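Sugar after the holidays: what we learned from our winter survey

Jan 7, 2025

Dear readers of the Berrada neighborhood newsletter,

The holidays are finished and many families have the same question now: what to do with all the sweets that stay in the house. In the last issue we asked you to write to us how you manage it at home. We received 138 answers, which is more than for any topic before, even more than for the parking on Dridau Street. I have read all of them, and I want to share what I found interesting.

First, most of you do not forbid sweets. Only a few families wrote that they have a full ban, and two of those wrote again some days later to say that the ban did not hold. The most usual rule is one sweet thing after dinner, and the child chooses what. Many parents said that the choosing is more important for the child than the eating. I did not expect this, but when I think of my own daughter, it is true also for her.

Second, the place where you keep the sweets makes a big difference. 96 families keep them somewhere the children cannot see, usually a high cupboard or a box in the bedroom. The others leave them in the open, and they say that after the first week the children stop asking. Both groups are very sure that their way is the right one - I will not decide between them.

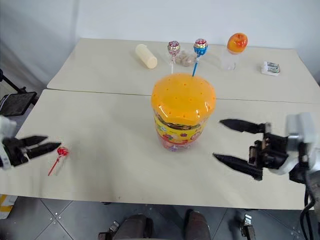 Third, the grandparents. I did not put a question about grandparents in the survey, but they came in the answers anyway. One mother wrote that her son comes home from his grandmother every week with full pockets, and she finds the papers later in the washing machine. Another wrote that she made an agreement with her parents: fruit or a small book during the week, sweets only on visits longer than one day. It works since last summer, with some exceptions for birthdays.

Several of you asked about teeth. Please talk to your dentist about your own child, I cannot give advice for that. But at the Julidus center there will be an open evening for parents in February, with a dental nurse who will answer questions and show how to brush the teeth of small children who do not want to open the mouth. The entrance is free. There are 200 seats in the big hall and you do not need to register. Children can come too, the play corner will be open.

If you have closed packages you do not want to keep, the food shelf at Curier takes them until the end of the month. Please look at the date on the package before you bring it, and no homemade things. Coffee, rice and canned vegetables are needed there more than sweets, so if you can add something like this to your bag, they will be thankful.

In the next issue we want to write about bedtime and screens. Send us your experience by e-mail or leave a paper in the box at the entrance of the center. Short answers are also good - last time one person wrote only "we hide it and we forget where".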